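Fekstead Reuse Center: notes from the open day, 2025-08-27

The Fekstead Reuse Center opened its back rooms to visitors for the first time since the move from Linelberg in January. I went along with Hernán Echeverri, who repairs garden tools and wanted to see how they sort the hardware side. The notes are for people who couldn't make it.

Parking is behind the building, off Aitken Road. The front lot is kept for drop-offs and fills up early. Visitors signed in at the shop counter and went through in groups. Our group had a guide from the sorting team who walked quickly and answered questions at each stop.

The shop itself is much as it was in Linelberg. Furniture is along the back wall, kitchen goods in the middle, books by the window. Prices have gone up a little. A basic hammer is still cheap, and the loose screwdrivers are sold by the handful from a crate near the register.

Behind the shop is the intake area. Donations come in through a roller door and go onto a long bench, where clothes and books are pulled out first. Electrical goods go into a locked cage until they can be tested. The center took in 909 boxes of mixed household goods between January and the end of July, and the guide said 313 of those had tools in them, usually at the bottom under something else. People clear out a garage and a kitchen on the same afternoon and it all travels together.

Mixed tools and household items are the slow part of the work. They are tipped into deep bins with high sides and gone through from there. The bins take a beating from all the metal.
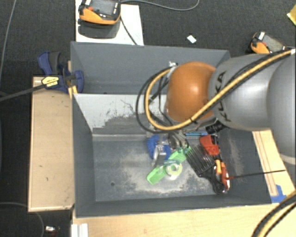 Sorting at Fekstead follows a short list. Hand tools that work go to the shop. Hand tools that need a new handle or an edge go to the repair bench. Brackets, hinges and other fittings are kept if they are straight and have most of their holes clear. Anything cracked goes to scrap metal, and plastic household items are washed before anyone decides on them. I had expected more categories. The guide said they started with a longer list in Linelberg and dropped most of it, as people were spending more time on the labels than on the items.

Hernán asked about rust. Light rust is fine and gets brushed off. Pitted blades are scrapped. He thought they were throwing away some plane irons that could be saved – he has brought back worse – and the guide took his number.

The repair bench was the busiest stop. Two people were fitting ash handles to spades and a third was cleaning pliers in a tray of oil. They finish nearly 200 tools a month. A visitor had brought a pair of loppers with a loose pivot and they fixed it while we stood there, no charge. The bench runs short of medium files and wooden handles, so bring those if you have spares.

We were shown the Astholm room last. It is named after the old hardware store whose shelving they bought, and the drawers still have the store's size cards on them. Screws, bolts and washers go in here by weight. The room is cold even in summer and the light at the far end was out.

Coffee was in the corridor afterward. The whole visit took a bit over an hour. Children were allowed in the shop and the corridor but had to stay outside the repair area, which wasn't mentioned on the flyer, and one family had to split up.

I came home with a spokeshave and a set of 172 brass screws in a jar, counted and labeled by someone with patience. Hernán bought two hatchet heads. Drop-off hours for tools are mornings only until the end of the season, and they ask that sharp edges be wrapped in newspaper or card.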